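Driving the simulated arm by hand: recording demos in Nevar

I've had a few messages asking how I record my demonstrations, so I've finally sat down with a pot of tea to write it all out. It covers remote control only, meaning you at a keyboard or a controller and the arm in the simulator doing what you tell it. If you've got a real arm and want to push it about with your hands, most of the advice on pacing still holds, but the set-up will be quite different.

I use Nevar for the simulator and Gusto for the bit that listens to the controller and turns it into arm movements. Both are free and both have their moods. I'm going to assume you've got them installed and talking to each other. If you haven't, go and do that first and come back, because nothing below will make much sense.

Before you record anything

Load the room and let it sit for a few seconds. Then move each axis of the controller, one at a time, and watch which way the gripper goes. Do this every single time! I once recorded a whole evening's worth with left and right swapped, got quite good at steering backwards, and only noticed when I came to play it all back.

Next, pick your control frame. Gusto gives you two, base and tool. In base mode, pushing the stick forward always sends the gripper the same way across the table, whatever the wrist is doing. In tool mode it goes wherever the gripper is facing. I'd start in base mode and stay there until you're bored of it. Tool mode is lovely for angled approaches, but for straight-down work it mostly gives you new ways to get muddled.

Now the speed. Mine goes from 1 to 9 and I do the big sweeps at 6. For the last little bit above the table I drop right down to 2. You can bind the speed change to a shoulder button, and I really would, as hunting for a menu in the middle of a demo leaves a long dead pause in the recording.

Getting over the object

Bring the arm across high up first, then come down. It sounds obvious, but when you're looking at a flat screen it's terribly tempting to cut the corner and come in on a slant, and that's how things get knocked over. Travel, stop, check, descend. I line up with the wrist vertical and the fingers pointing at the table, and I don't touch the rotation again after that.

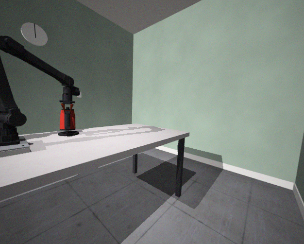 Wrist vertical, orange-red fingers pointing down at the red piece, with the black disc on the table below.

Checking is the part people skip. From one view you can't judge depth, full stop. You might look perfectly centred and be a good way too far back. So I keep two views open, the room view and one from directly overhead, and I won't start down until I'm happy in both. If you've only got space for one window, swap between them with a key and make a habit of it.

Shadows can help a bit with height, but be careful. The ones in my room have rough, jagged edges, and I wouldn't trust them for anything fine. You can turn the shadow quality up in the settings if your machine can stand it (mine sulks).

Closing, lifting and holding

Once you're in position, let go of the sticks completely. Count one in your head. Then close. That short pause means the recording has a clean break between moving and gripping, and the model you train later seems to find the change much easier to pick up. With mine, the demos where I closed the fingers while still drifting were the ones that taught it to snatch at thin air.

Lift straight up, slowly, and not very far. A small lift is plenty to show that the object comes along with the gripper. If it slips, don't try to rescue it in the same take. Stop, bin it, reset. Rescue takes are useful later on if you want to teach recovery, but label them separately and keep them out of your first batch.

For placing, do the same thing backwards. Hover, check both views, come down at speed 2, let go of the sticks, open. Then rise straight up before you go anywhere sideways. I like to practise the hover on its own a few times without recording, just to get my thumbs used to how little they need to do. 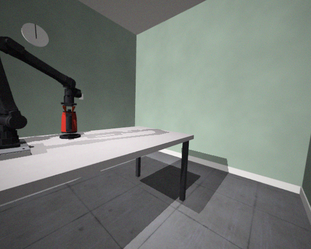

Ingvarsson wrote in after trying the hover practice and said that the pause before closing was fine, but holding still for too long had caused trouble: the trained arm learned to stop above the table and simply stay there. Trimming the still parts down in the log before training had sorted it out.

I've had that too, and trimming is the right cure. Keep the pause, just keep it short. If you can't help dithering (I can't, on a Wednesday night after work) then run the trim step in Gusto with the threshold left at its default and look over a handful of the results before you trust the rest.

How many do you need?

I recorded 200 for this task. My first useful results came well before that, but the arm was fussy about where the object started. Shift the start position a little between takes, and the arm's starting pose too. Otherwise you're teaching it one movement off by heart, and it'll fall apart the moment anything is nudged.

Watch the file sizes as well. One session of mine came to 3,179 steps and filled far more disk than I'd expected, all down to saving both views at full size. I shrink them on the way in now and haven't missed the detail.

Save each take to its own file, with the task name first and the take number after it. Mine all begin with irkine, after the folder I keep the room in. Put failed takes in a separate folder straight away, while you still remember what went wrong, and play back the last good one before you shut the simulator down.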